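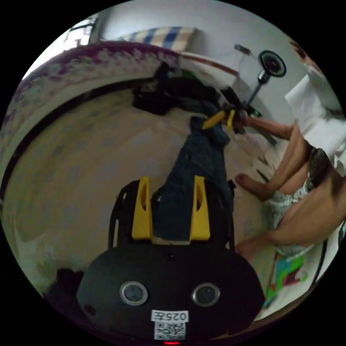 Dark blue denim. Click to enlarge.

Nedell Community Forum > News and Media > Local Radio

Fraser Lennox, the Winter Appeal and what the station should do now

marg_on_the_hill
December 31, 2020

Hello all, and I hope everyone had a nice quiet Christmas. I've been stewing on this for most of the week so forgive me if it comes out long, my husband has heard it all and has gone out to the shed.

For those who've been away, the police confirmed they are looking into the money side of the Sirside Winter Appeal, and Fraser Lennox has stepped back from the breakfast program while they do it. Maricica Bucur has the story in the Testier and I think she's done a careful job of it. No charges have been laid. The station put out two sentences, and one of them was thanking us for listening.

What's got me typing is that the station has taken down every old episode with Fraser in it. All of them, not only the appeal broadcasts. I went looking for the morning they read out my mum's letter about the old picture theatre, because she passed in June and I wanted my sister to hear it, and it's gone. There's a page saying the content is unavailable, with a cheerful little drawing of a microphone.

Now I understand they're in a difficult spot. But Fraser was on air there for years, and half of what was on those recordings was us - people ringing up about lost dogs and the flood and whose grandfather built the footbridge. Is it right to pull the lot before anyone's been charged with anything? I'd like to know what others think, and please be kind, because plenty of people here know the family.

peterk_nedell

Marg, I'm very sorry about your mum. I remember that letter, the bit about the usher and the torch had me laughing at the sink.

I'm with you. My worry is what it says about him. If you or I were being looked into at work, we'd hope to be treated as innocent until somebody proved otherwise, and wiping a man's whole working life off the website doesn't look like that to me. People in the bakery are already talking as though he's been sentenced.

And I'll say it though it might not be popular, I wish the Testier had waited. She could have held the name until there was a charge.

quietcorner

Peter, I respect you enormously and you fixed my gate, but I can't agree about the Testier. He's the most recognised voice in the district and he vanished from the air with no explanation. By lunchtime that day I'd heard that he'd had a heart attack, that he'd moved to the coast with a woman from Aksoy, and that he'd been sacked for swearing. What Maricica wrote was far kinder than what was going around, and it had the virtue of being checked. She says in the article that she rang him, rang his solicitor and gave them time to answer.

Also, the police confirmed the inquiry on the record. Once they've done that I don't see what a reporter is supposed to do with it except report it.

peterk_nedell

Fair enough about the rumours, I heard the Aksoy one too and it was my own brother who told me. I still think there's a difference between "police are examining the accounts of the appeal" and his photograph on the front page. You can write the first without the second.

How's the gate?

quietcorner

The gate is wonderful, thank you, it hasn't stuck once!

I take your point about the photo. I'd have put it inside.

jen_formerly_of_aksoy

I worked in radio for a good while, in Aksoy mostly, and then a short stint doing production at a bigger station I won't name, so perhaps I can help a bit with Marg's question about the archive.

When something like this lands, the first call the manager makes is to a lawyer, and the lawyer's advice is nearly always to take everything down and sort it out afterwards. They're thinking about whether something in an old broadcast could matter to an investigation, or could be said to prejudice a trial if there ever is one. It isn't meant as a judgement on him, although I know it reads that way from the outside. Taking it off the public page also doesn't mean it's been deleted. If there's any sense in the place at all, the files are sitting on a drive in a cupboard with a label on them, and I'd be very surprised if the police hadn't asked for the appeal ones already.

So Marg, my dear, your mum's letter very likely still exists. Write to the station, a real letter if you can manage it, give them the month and the year and say it's a bereavement. Somebody there will want to help you. I used to get requests like that and we'd always find a way, usually by cutting out just the few minutes the family wanted.

marg_on_the_hill

Jen, you've made me cry into my toast, in a nice way. I'll write to them this afternoon. I hadn't thought of asking for just the one piece.

southbank_dave

I'm going to be the grump. All this sympathy for Fraser and for the archive, and not much so far for the people who gave. My daughter put in $100 of her first pay packet. She was that proud. If the money has gone where it should have, then wonderful, show us, and I'll shake his hand in the main street. If it hasn't, I don't much care how many lost dogs he helped find.

The thing in Maricica's piece that bothered me was the paragraph about the bank account. The appeal was on air for 8 winters and she couldn't find a published set of figures for the last two of them. Anybody could have asked for those. I never did. I just listened and thought what a good bloke.

peterk_nedell

Dave, that's not grumpy, that's reasonable. I gave too and I never asked either.

I would say though that missing figures and missing money are two separate things. I did the books for the tennis club for a while and we were late every single year, purely because I'm hopeless and kept the receipts in a biscuit tin. Not a cent went astray.

southbank_dave

Sure, but the tennis club wasn't on the radio at 7 every morning asking pensioners to dig deep. There's a higher bar when you're using a public microphone, and I reckon the station has to wear some of that as well as Fraser. Their name was on it. Where were they for 8 years? That's the question I'd like the Testier to go after next, and I've emailed to say so.

thelma_w

I've known Fraser since he was a boy and I shan't say anything about the matter itself, but I'd ask everyone to remember his wife shops where you shop. Somebody said something to her in the chemist and it was very ugly. She has done nothing to anybody.

Dave, I don't mean you. You've been perfectly civil. It's more for the people who read and don't post.

southbank_dave

No offence taken Thelma. If I'd been in the chemist I'd have told them to pull their head in.

jen_formerly_of_aksoy

Hear hear to both of you.

Dave, on your point about the station, I think you're on firmer ground than you realise. Anywhere I've worked, a presenter running an appeal under the station's name would have had a second person signing off on it, and there'd be a folder. Whether small stations keep up with that is another matter entirely. You get one manager doing the job of four people and a roof that leaks, and the person with the lovely voice says "leave it with me", and everybody's grateful. I've been that grateful person. It doesn't excuse it, I'm only saying I can picture how it might come about without anyone sitting down and deciding to be careless.

quietcorner

I think that's right, and it's part of why I'm glad we've still got a reporter in town. My sister's town lost their paper and the only news they get now is a page where people argue about fireworks. Say what you like about the front page, somebody sat down and read through those accounts, and it's slow, dull work. I've renewed my subscription, which I'd been putting off.

peterk_nedell

Well, now I feel I ought to renew mine as well, having complained about it.

I'll still be writing in about the photograph, mind you. A polite one.

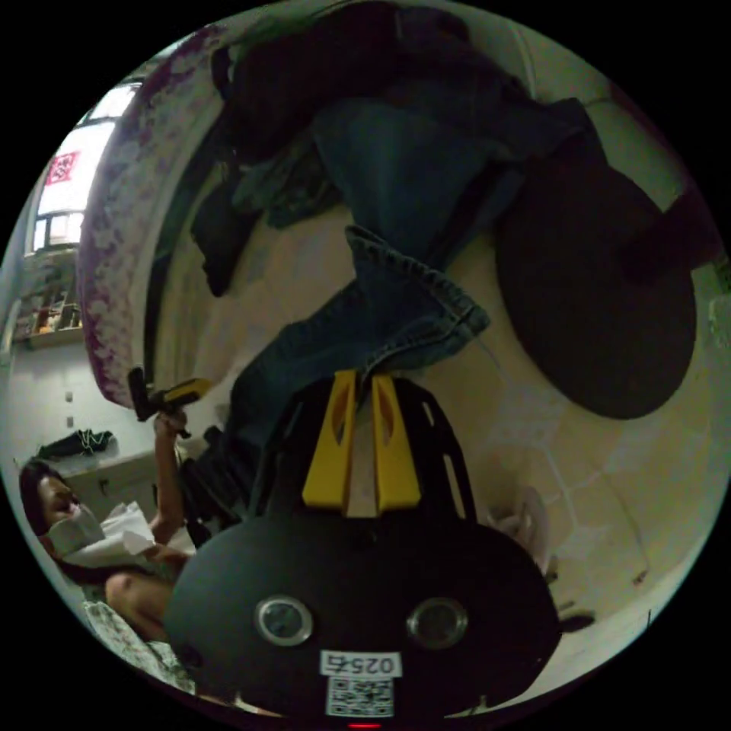

Re: Fraser Lennox, the Winter Appeal and what the station should do now (page 2)

marg_on_the_hill

Back again with a small update, as a couple of you have messaged to ask.

I wrote to the station as Jen suggested and had a phone call from a young woman in the office, ever so kind, who told me that nothing has been thrown out and that she'd look for Mum's letter herself. She couldn't promise when, because the person who understands the filing is away, and she also couldn't say a word about the other business and asked me not to press her, so I didn't. She did say they've had quite a few requests like mine. One man wants his late wife's pavlova recipe, which she read out on air and never wrote down.

jen_formerly_of_aksoy

Oh Marg, I'm so pleased. And I hope he gets his pavlova.

southbank_dave

Good news Marg. Heard back from the Testier too, just a short note saying they're still looking at it and thanks for reading. I'd asked whether the station would be answering questions about oversight and they said they've put the questions to them. So we wait, I suppose.

peterk_nedell

My letter about the photo got printed! They cut the middle paragraph, which was the best one, but they left the sense of it. Maricica Bucur rang me beforehand to check she'd trimmed it fairly. We had quite a chat. We don't agree on it, and she said the decision about the front page isn't hers anyway, but she heard me out, and I've gone up a fair way in my opinion of her.

quietcorner

What was in the middle paragraph?

peterk_nedell

The tennis club biscuit tin.

thelma_w

I thought it was a good letter, Peter. Could I ask whether anyone knows who's doing the breakfast program for the time being? The fellow on this morning had a pleasant manner but he pronounced Nedell wrong 2 times before the weather.

southbank_dave

No idea Thelma. Jen might know?

jen_formerly_of_aksoy

I don't, sorry, but he sounds to me like a relief presenter from out of the area. Ring in and tell him how to say it, Thelma, he'll be glad of the call. It's lonely in there at that hour.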